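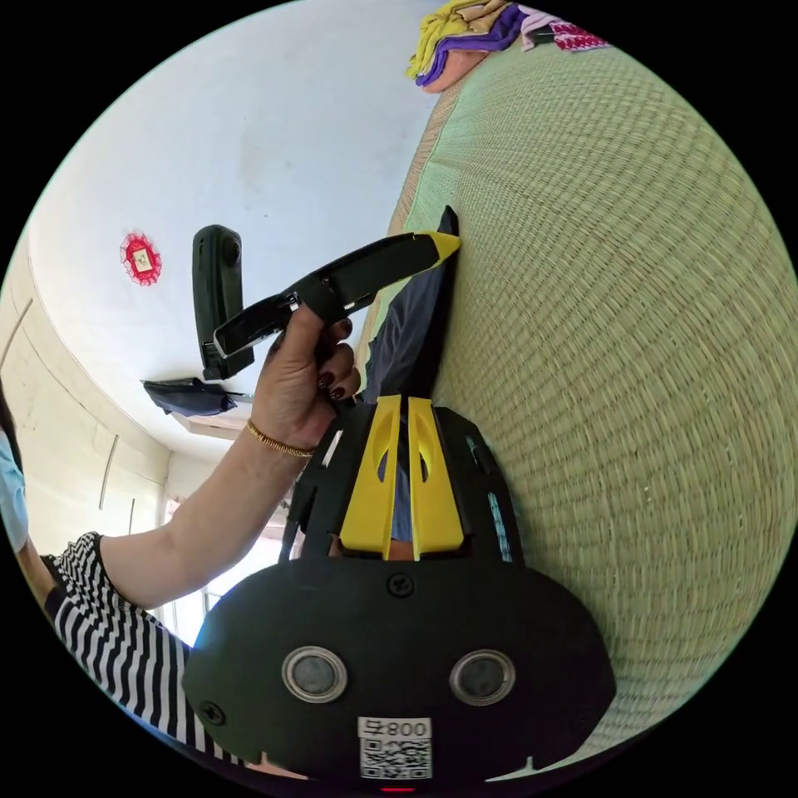 My Stastura vitamin C serum has changed color and I'd like a second opinion before I put any more of it on my face. When I opened it in October it was clear as tap water. It sat in the bathroom cabinet all winter, and this morning the drop in my palm was the yellow of the two gripper fingers in the photo up top, maybe a shade past it. It still smells the same, like warm pennies. Is it dead? It's the 30 ml bottle, I have a good third left, and I'm too cheap to pour it down the sink without a fight.

Posted by palmful, 16 April 2024
Print this thread | E-mail this thread

saltlick_ann
Dead. Toss it. Clear is good, straw is okay, anything you could paint a school bus with goes in the trash. I used an orange one for a month out of spite and all I got was tan fingertips and a stained pillowcase.

gristmill
Disagree with the above, at least partly. Yellow means some of it has oxidized and some of it hasn't. It's weaker. It won't eat your face. If it doesn't sting more than it used to, use it up on your neck and hands and stop keeping it in the bathroom.

saltlick_ann
"Use it up on your neck" is how this whole forum ended up with necks that look older than their faces.

gristmill
My neck is fine, thanks for asking.

palmful
So far that's one vote for the trash and one for the neck. Where is everyone keeping theirs? The box says "cool dark place," and the only one of those in my apartment is the closet with the water heater, so half of that.

tubfullofoats
Fridge door, next to the mustard. My husband has put it on a hot dog only once.

For what it's worth, I gave up on Stastura and switched to the Zadden powder that you mix into your moisturizer. You make it fresh each time, so there's nothing to go yellow. It feels like rubbing in beach for the first minute, but then it melts.
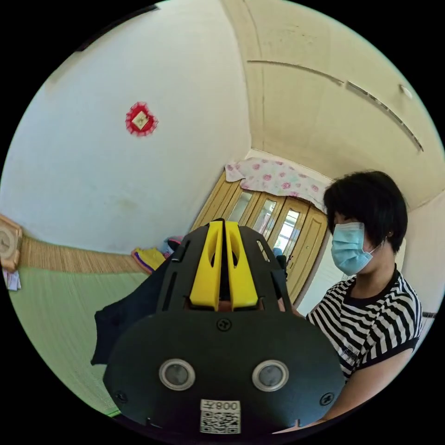 Mask on, looking down at the gripper.

gristmill
The Zadden powder is fine if you have the patience. I don't. I had it in my eyebrows at two different meetings.

Also, palmful, where did you buy it? If it was Coka, look at the bottom of the box for the batch number. Mine was 412 and it was yellow on arrival. I wrote to them and got store credit, 630 points, which at Coka buys you a headband and a nice feeling.

palmful
It was Coka! The box went out with the recycling long ago, though. Do they care about the box?

gristmill
They asked me for a picture of the number. You can try without. The worst they can do is send you the automatic e-mail about valuing your skin journey.

saltlick_ann
I have never gotten a dime out of Coka. I buy the Janevski one now, in the metal tube. You can't see what color it is in there, so I never have to think about it.

tubfullofoats
That is the most honest review of Janevski I've ever read.

saltlick_ann
It squeezes out clear, for the record. Going on eight weeks. It pills under sunscreen if you don't wait, and I never wait.

palmful
Okay, decision. Face gets nothing for now, hands get the rest of the Stastura, and I've written to Coka. I put in a picture of my yellow palm in place of the box. Fridge for the next one, on the egg shelf, because we are also a mustard household and I know us.

gristmill
Wear sunscreen on the hands.

saltlick_ann
And the neck.

This site uses cookies to remember your login and your settings. By continuing to browse you agree to our use of cookies. OK | More information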